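**Is the Gernari sleeve kit worth it for a four-finger gripper?**

Posted in Home & Hobby Robotics by tundinville_tinkerer, Fri 15 November

Hi all! I've got an arm at home that I use for tidying-up tasks in the living room, and I'm trying to decide whether to spring for the Gernari soft kit (fabric arm sleeve plus the black finger tips) or keep limping along with the foam tape I've got on there now. The kit is $236 before shipping, and my wife would like me to stop scuffing the furniture, so I'm leaning yes.

Two things worry me. One, does the sleeve bunch up and get in the way of the fingers when the arm is pointed down? Two, do the tips leave marks on light upholstery? We have a cream sofa and it shows everything. I emailed Gernari and got a very cheerful reply that didn't cover either one. If you own the kit I'd love to hear how it's held up!

**lasby_owner_2**

I've had mine since February and I like it. I run it on a Lasby arm, and most of what I do is pick stuff up off the rug next to a white padded seat, so pretty close to your setup.

On the bunching: yeah, it does that. The fabric is soft and it folds up on itself, and when the arm comes down low you get creases all the way along. On mine the edge sits right over the fourth finger, so you lose sight of most of it from the wrist camera. The other three stay clear.

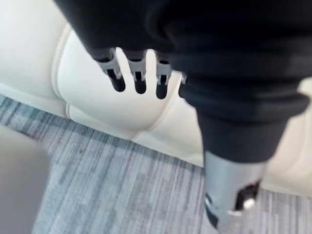
### What I'd check before you order

- Measure your wrist. The cuff narrows at the bottom and it needs to stop above the metal part. My first one was a size too long and I had to send it back (they paid the postage, to be fair).
- Look at your finger brackets. The tips push on over the end, and on mine the gray metal stays bare above them. That bare bit is what will scratch a couch if you come in at a bad angle, so go slow near the cushions.
- Leave some slack at the joint. I pulled mine tight the first week because I hated the wrinkles, and the arm kept stopping short.

No marks on my seat so far, and it's white. I wipe the tips with a damp cloth maybe every 30 runs. They do pick up carpet fuzz like crazy.

**gripsnslips**

Too much money imo. I sewed a sleeve out of old sweatpants and it works fine. The tips are nice though, wish they sold them alone.

**magalhaes_fan**

They do sell them alone now, in a pack of 6! It's under spare parts, way down the page.

I went with the Magalhães cover instead, and I'm kind of sorry I did. It's stiffer, so you don't get the folds, but it squeaks every time the elbow bends and my dog leaves the room. I've logged 3,450 picks with it and the seam is starting to go near the cuff. If I were buying again I'd get the Gernari and live with the wrinkles. For your cream sofa, try one tip on the back of a cushion first and give it a good rub.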